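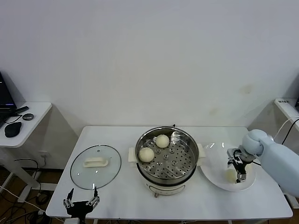 How many demos do I need to record by remote control before training on a two-arm task?
For one short task, 62 good ones were enough for me. I threw away every demo where I hesitated.

civadow_k wrote:
I disagree with throwing them away. Hesitation also teaches the policy how to recover. I keep everything, 30 seconds or longer.

zoltness wrote:
Recovery is good, but waiting is not recovery. My old policy learned to stop in the air and stay there. 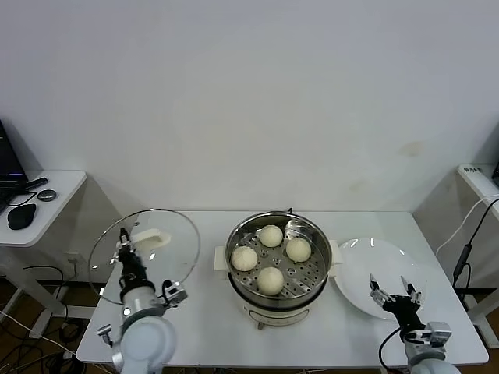

Splitting the task into stages helped me more than the number of demos. I label each stage by hand in Pravero. With steamed buns I would make the lid its own stage, with the left gripper holding it by the handle beside the pot, and the move to the plate another one.

civadow_k wrote:
Labeling by hand is too slow for me. I have 1033 episodes.

zoltness wrote:
Then label only a part and compare.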